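Speaker notes: Linen Reuse in Guest Lodging
Prepared for Zbigniew Zieliński, Uvmont Lodging Association
December 2024

Opening

Good morning, and thank you to the Uvmont Lodging Association for the invitation. I will speak on towel and linen reuse in small and mid-sized hotels. My remarks draw on the trial our office ran in November with two properties, the Tiltach and the Ankrah House. Please hold questions until the end, except on points of fact.

(Pause while the doors are closed.)

Background

Most hotels in our membership already place a card in the bathroom asking guests to hang up a towel they are willing to use again. The wording of these cards has changed very little over the years. Many were written by laundry suppliers, and they speak of water and detergent in general terms. Guests read them once, if at all. Housekeeping staff, for their part, often replace every towel regardless of where it was left, as their room checklist tells them to do so.

That last point deserves a moment. Before the trial, we asked both properties for their written housekeeping procedures. Neither document mentioned reuse. The card made an offer to the guest that the checklist did not honor.
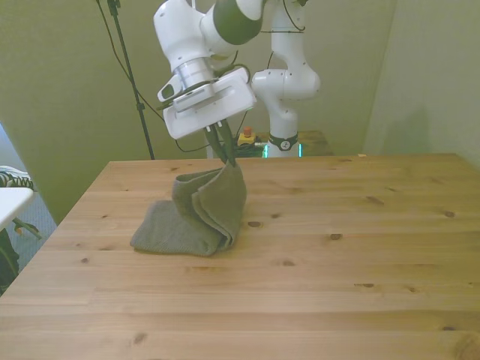
The trial covered 1,799 occupied room nights. At the Tiltach, we left the card alone and rewrote the checklist. At the Ankrah House, we did both — a new card and a new checklist. The new card is one sentence long and names the hook by the door.

Results

Towel changes fell by 29 percent at the Ankrah House. The Tiltach saw a smaller drop, and its figures are still under review with the laundry contractor, Isent. I would ask members not to quote a number for the Tiltach until that review is finished.

(If asked about complaints: there were 3 across both properties. All concerned bath mats.)

Staff time is harder to judge. Supervisors reported that rooms were finished sooner on stayover floors, but the time sheets do not separate stayovers from checkouts. We intend to correct this before the next trial.

Requests to members

Compare your card with your checklist and send us both. A scanned copy is acceptable. Properties that send their linen out should also include the current rate sheet from their contractor, with prices removed if the contract requires it.

The draft checklist is in the folder at the registration table. Comments on it should go to the association office in writing.

(Take questions. Return the microphone to the chair.)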